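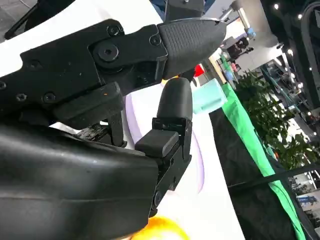

Skircombe Community Meals
Progress report to the Lavoie Fund, second half of the grant year

Dear friends at the Fund,

Thank you for your patience while we pulled this together. Spring is our busy stretch, and the report kept sliding to the bottom of the pile under seed orders and bus timetables. We are pleased to say that most of the news is good, and where it isn't we have tried to say so plainly.

What the grant has paid for

The Wednesday lunch is now a settled part of the week in Skircombe. We have 152 people signed up, up from where we stood when you first visited, and on a usual Wednesday the hall is full by noon. The menu is simple: soup, bread, fruit, and something sweet if the oven is behaving. People stay on for coffee and cards, and a good many of them tell us that the coffee is what they come for.

We also finished the repairs to the pantry floor, replaced the big refrigerator, and bought a second soup kettle, which was not in the original budget but came out of the money we saved on delivery. Receipts for all of it are in the folder we mailed with the signed forms.

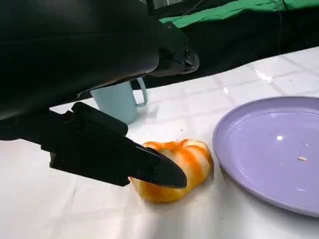 The Emeck route

Home delivery to Emeck began later than we had promised. The van needed work on its brakes, and then the road was closed for two weeks at the bridge. Since then the route has run every Wednesday, and 44 households are on it. Drivers leave at 10:30 and are usually back in time to help with the dishes - though on icy days we asked them to take it slowly and let the dishes wait.

We have learned a few things along the way. Soup travels better in the tall jars than in the tubs. Folks living alone would like smaller portions, and more often, and we are still working out whether we can afford a second run.

Where we fell short

The cooking classes did not fill. We planned for two groups and ran one, and the evening hour was simply wrong for parents. We would like your permission to move the unspent $200 to the Isoleo garden beds, where the herbs and greens for the lunch are grown, and to try the classes again on a Saturday morning in the fall.

News from the garden follows, taken from our spring letter to members.

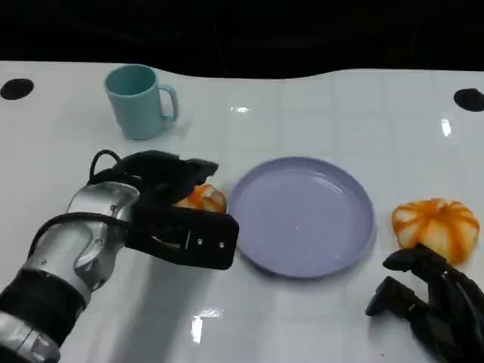
ISOLEO, May - The beds are dug and the peas are up, a little crooked but cheerful. We lost most of the early lettuce to a cold night and have sown it again under cover. The new water barrel is in place beside the shed, and the path has been widened so that a wheelchair can get all the way to the far beds, something we have wanted for years. Come by any afternoon, and bring gloves if you have them.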